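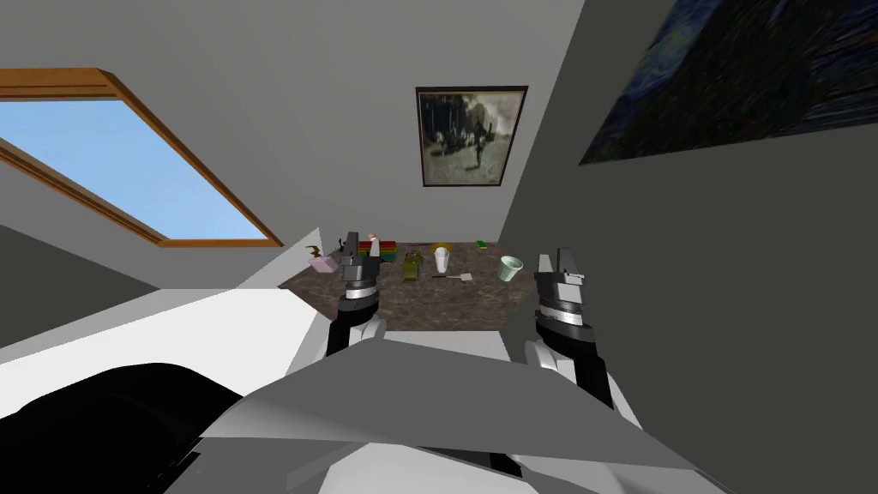

Three weeks into running the whole house on a heat pump and I am so happy I had to come post! We took out the old gas furnace in the fall and put in a Bretex unit with two indoor heads, one down in the living room and one up in the attic room. My big worry was the attic, with that steep ceiling and the slanted skylight in its brown wood frame, but it has held 68 up there even on the cold mornings. Last winter's gas came to 2830 kWh for the same stretch once you convert it from therms, and the heat pump's own meter is nowhere near that. Ask me anything, I love talking about this stuff.
gandus_hill, January 23, 2020

Re: attic heat pump
Congrats! What's your low been? Mine (a Koltlow, four years old) is great down to 13 or so and then I start hearing it work.
tworivers

Re: attic heat pump
We had one night at 13 exactly and it kept up fine. Longer defrost cycles, and a bit of a whoosh when it switches over, but I slept through most of it.
gandus_hill

Re: attic heat pump
I'm glad you like it but please don't compare gas kWh to electric kWh like they're the same thing. Your utility burns something to make that power. Around here it's still a lot of coal, and you lose more than half of it before it gets to your house.
pilotlight

Re: attic heat pump
Fair point on the coal, but the pump moves more heat than the power it uses, so you get a good chunk of that loss back. And the grid gets cleaner over time — a furnace you buy today burns gas until you scrap it. Then there's whatever leaks out of the pipes on the way to you.
E. Chacko

Re: attic heat pump
Elango, you say that in every thread :) I still want to see a full winter of numbers before I call it a win. Three weeks is nothing.
pilotlight

Re: attic heat pump
Totally agree on the full winter! I'll post again at the end of March with the meter readings. The counter said 2469 when I looked this morning, but that includes the installer's test runs and all of December, so don't read too much into it.
gandus_hill

Re: attic heat pump
Did you do any air sealing first? We put a Khaemba in before we sealed and I'd swap the order if I could. Skylights especially, the trim on ours leaked like crazy.
mossyroof

Re: attic heat pump
Yes, sealed first, foam and new weatherstripping all over the top floor. Best weekend of work I've ever done on this place. What did you end up using around your trim?
gandus_hill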